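Stikurcombe College open afternoon: the robotics project room

I went to Stikurcombe expecting to be sold something. Open afternoons at technical colleges have a pattern by now: a lobby full of banners, a student who has been told to smile, and a machine doing one trick that was rehearsed until midnight. I have been to enough of them to keep my coat on.

The student project is called Zurnard and it has been running since April. The idea is simple to state. Instead of programming an arm to pick things up, the students do the picking themselves with a gripper held in the hand, record every attempt, and use the recordings to train a controller. The arm that will one day benefit from all this was not ready to be shown. I was given a date for it, which I have left out of this report because I do not believe it.

So what visitors got was the handling work. A student picks up an object, turns it, puts it down, and does it again. Phone cases are the main item this term. They were chosen, I was told, for being cheap and for being awkward, with thin walls and a hole in the back that upsets the software.

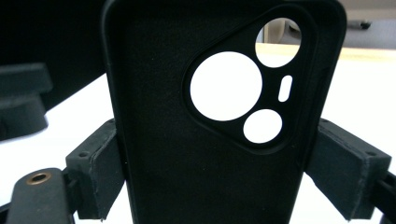
The target for the term is 3,000 recorded attempts. On the afternoon I visited the tally on the whiteboard stood at 961, and 300 of those had been thrown out in the weekly check. I asked why so many. The answer was refreshingly plain: people got bored and started doing it badly. They rushed the grip, or let go before the case was down, or forgot to start the recording at all and then logged it anyway. Anyone who has supervised a room of nineteen-year-olds will recognise this. It is also the best argument I heard all day against the line in the college brochure that says the method "captures natural human skill". Some of what it captures is natural human tedium.

The course notes are thorough on the mechanical side and thin on everything else. There are four pages on how to fit the fingers and half a page on how to decide whether an attempt was any good. Two students gave me two different rules for a failed grasp. One counted any slip, the other only counted a drop. If both of them have been marking the same set, I would want to know what the controller is supposed to learn from it.

I put this to the staff member on duty and was told that a written standard was coming. It should have come first. In a factory you would not let two inspectors run two gauges on the same part, and the college does teach inspection, two corridors away.

I was more impressed by the hour I spent simply sitting in. The students work in turns, and they do talk about the job: what angle to come in at, whether to close slowly, whether a flat item is worth trying at all. Flat items are the sore point. A thin plate lying on a table gives the fingers nothing to get under, and there was a good-natured argument about whether tipping it against something first counts as cheating. I thought the argument was worth more than the recordings. 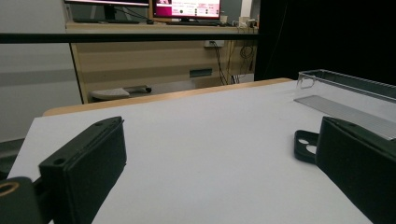 Potgieter
Visits writer, Seltum Newsletter
May 16, 2018

A few practical matters for readers thinking of sending a group. The session is free, and it needs booking through the college office. The room takes a small party and no more. There is parking behind the main block, badly signed. Tea was provided. The talk before the tour lasted forty minutes and could have lasted fifteen, as most of it was slides about the future of work with very little about this particular work.

Would I send apprentices? Yes, with a warning. They would see a real project with real mess in it, and they would be allowed to have a go, which is rarer than it should be. My own turn produced two drops and one clean lift. They would also hear some large claims. The brochure speaks of "ready for industry" and I saw nothing that was near it. A controller trained on phone cases in one room, under one set of lights, has been taught about phone cases in that room. When I asked if it would be tried anywhere else, the reply was that they hoped so.

The staff have promised to send me the written standard when it exists, along with the reject rate for the second half of term. I will print both if they arrive. The next open afternoon is in the autumn and booking is not yet available.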